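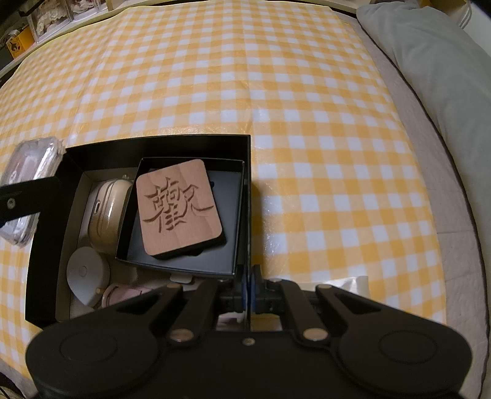

Posted by Nerkuvska

Desk Box Sort, Part 2

Small items collect in the black box between one cleanup and the next. The sort is done on the gingham cloth, whose checks make loose pieces easy to find and keep in line. Items come out, get grouped by type, and go back in with the shallow tray holding anything that scratches.

The carved wooden block stays in the tray. The character on top is 歡, cut in a brush style, and the top has a fine diagonal grain. It is stored face up – the engraving picks up lint if left against the lining. The rounded cream case goes in the gap beside the tray, where its glossy surface is clear of the block.

Measuring tools are grouped separately. The round tape measure is kept with the small square cases during sorting and is checked before it is put away. Clear cases are preferred for small parts, as the contents can be read without opening the lid. Labels were tried in November and dropped.
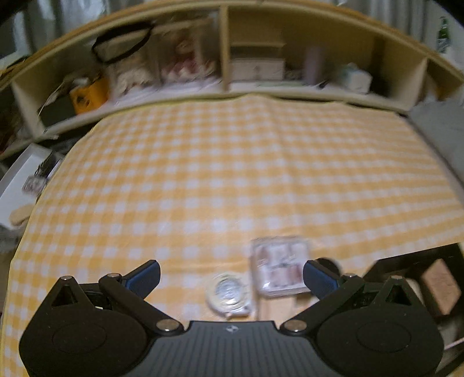 Round cream tape measure with silver center, next to a clear square case of small pieces in two rows.

The box is the medium size from Tillman, item 658. Part 1 of this gallery covers the pen drawer. Gallery last updated Dec 3, 2023.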